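Rallora Twin-Arm Grounds Unit
Simulator licence and hire terms

Product code: RGU-2
Category: Grounds and garden automation
Supplied by: Skimis Equipment, Pluncombe depot
Hire: 2,569 a month, simulator seat included
Deposit: 500

Overview

The maker's leaflet says the Rallora will "give your grounds team their day back". We hire these units out and would like to go on doing so, but we have had to take back enough of them to be wary of that sentence. What you get is a two-armed machine that can reach down to a lawn, close its grippers on something and put it somewhere else. Whether that gives anyone their day back depends on what they were doing with it before.

Every hire starts in the simulator. Your staff work through the jobs on a screen, in a made-up back garden, before a unit leaves our yard. We insist on this, and a few customers have grumbled about paying for a month in which no grass gets tidied. They may grumble. The month on screen is where you find out which of your jobs suit the machine, and it is a good deal cheaper than finding out in a client's garden.

Working near trees and play equipment

The garden supplied as standard has a lawn, trees, a slatted fence and a wooden playset with a blue slide. It is a fair stand-in for the sort of family garden most of our customers look after, if a tidy one. Reaching in at the foot of a trunk is among the first exercises, and it shows up poor arm placement very quickly.

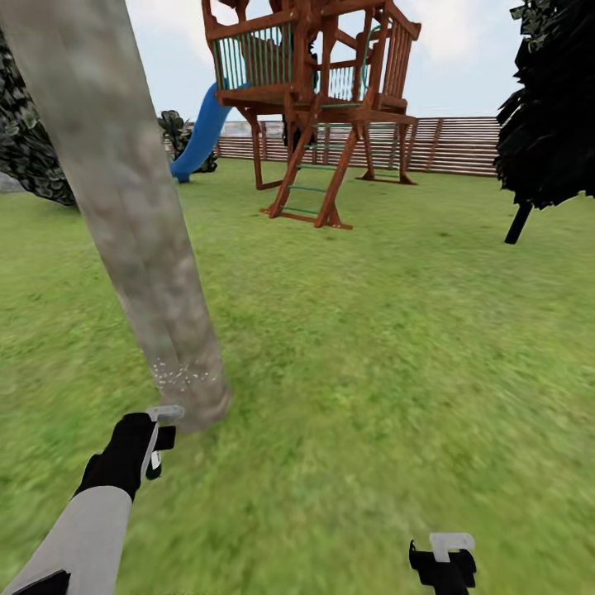 Vashisht wrote to us after a season with one: the machine did the bending, fair enough, but somebody still had to stand by it all afternoon, and that somebody used to be doing the hedges. My back is better and my job is duller. I would hire it again for the leaf months and not for the rest of the year.

We think that is about right, and we have stopped telling customers that the unit replaces a pair of hands. It moves them. One person becomes a minder, which is a different sort of tiring, and the others pick up whatever that person has dropped. If your crew is two people, think hard. Talk to them before you sign -- the hires that come back early are nearly always the ones where the crew first heard of it on delivery.

Picking from open grass

Open lawn looks like the easy part. It has no trunk to bump and no fence to mind, and sales demonstrations (ours included, in the past) tend to be held on it. Try it with long grass and something small and green to find, then decide. The simulated turf is softer and more even than anything you will meet outdoors, so treat good results on it as a starting point.

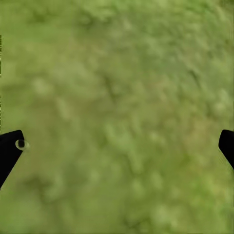

Gripper open over the lawn, simulator view.

What is included

Twin-arm unit with two black grippers (hire only, after the simulator month)
One simulator seat; extra seats by arrangement
13 practice exercises
Printed handbook
Telephone help from the Pluncombe depot, mornings only

What is not included

Transport beyond 60 miles
Insurance
Your minder's wages, which the leaflet's savings table leaves out -- add them back in before you show it to anyone

Ending a hire

You may stop at the end of the simulator month and owe nothing further. The deposit is returned in full. Plenty of customers do stop there, and we count that as the month having done its work.

Bookings for the September leaf season are open now. Please tell us the size of your crew when you get in touch.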